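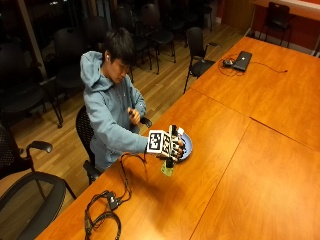

At the long table, conference room.

Reading Assessor, Adult Nonfiction (part-time, fixed term)
Brinora Book Lists, Govatbridge office

Brinora compiles annotated reading lists for public and school libraries. Each list covers one subject and is issued with a short note on every title, a reading level, and a record of which editions are in print. Subscribing libraries use the lists for displays, book clubs and purchasing.

We are hiring 2 reading assessors for the next cycle. The cycle covers history of science, biography and memoir, with emphasis on books about people whose work was left out of earlier standard accounts. Assessors read assigned titles in full and write the notes that appear in the published lists.

Term and hours
The contract runs for 6 months, beginning in June. Hours are part-time and may be arranged by the assessor, except for the Wednesday meeting, which is held at the Govatbridge office and must be attended in person. Reading may be done at home or in the office. Desk space at Govatbridge is shared. The Urgate office holds the reference collection and can be visited by arrangement.

Duties
Read each assigned title from beginning to end, including front matter, notes and index.
Write an annotation of the book in the house format. The annotation states the subject, the period covered, the main sources used by the author, and the reader for whom the book is suitable.
Assign a reading level using the Pace scale. Training on the scale is given at the start of the contract.
Record errors of fact found during reading, with page number and a source for the correction.
Compare the current edition with any earlier edition held at Urgate and note changes to text, illustrations or pagination.
Read and mark a second assessor's annotations before they go to the list editor.
Return all review copies with the loan slip enclosed.

Assessors do not select titles and do not correspond with publishers or authors. Suggestions for future lists can be submitted on the title form at any time.

Requirements
Experience writing short, factual prose to a fixed format. Library cataloging, indexing, abstracting and reference work are all relevant.
Wide reading in at least one of the subjects named above.
Ability to check a claim against a printed or archival source and to cite the source correctly.
Ability to keep to a reading schedule without daily supervision.
Permission to work in the country for the full term.

A degree is not required. Applicants with a reading knowledge of a second language should say so, as some titles in the cycle are translations and the original may need to be consulted.

Conflict of interest
Applicants who have written, edited, translated or been paid to promote a book published in the subjects of this cycle must list the titles in the application. This does not prevent appointment. The assessor will not be assigned those titles or titles from the same imprint.

Pay
Assessors are paid monthly at the part-time staff rate. The rate sheet is sent on request. Travel between Govatbridge and Urgate on Brinora business is reimbursed at the standard fare. Travel to the Wednesday meeting is not reimbursed.

How to apply
Send the following as one file through the form on the vacancies page:
A resume listing relevant work.
A sample annotation of any nonfiction book of your choice, no more than 2,000 characters including spaces. State the edition used. Samples over the limit are not read.
The names of 2 referees, at least one of whom has supervised your written work.

Do not send published reviews in place of the sample. The sample is marked for accuracy, completeness and format, and opinion of the book is not part of the marking.

Shortlisted applicants are asked to complete a timed exercise at the Govatbridge office, consisting of one chapter to be read and annotated and one page to be checked against supplied sources. Applicants who need the exercise in large print or on screen should state this on the form.

Questions about the post may be sent through the same form under the heading "Assessor, nonfiction."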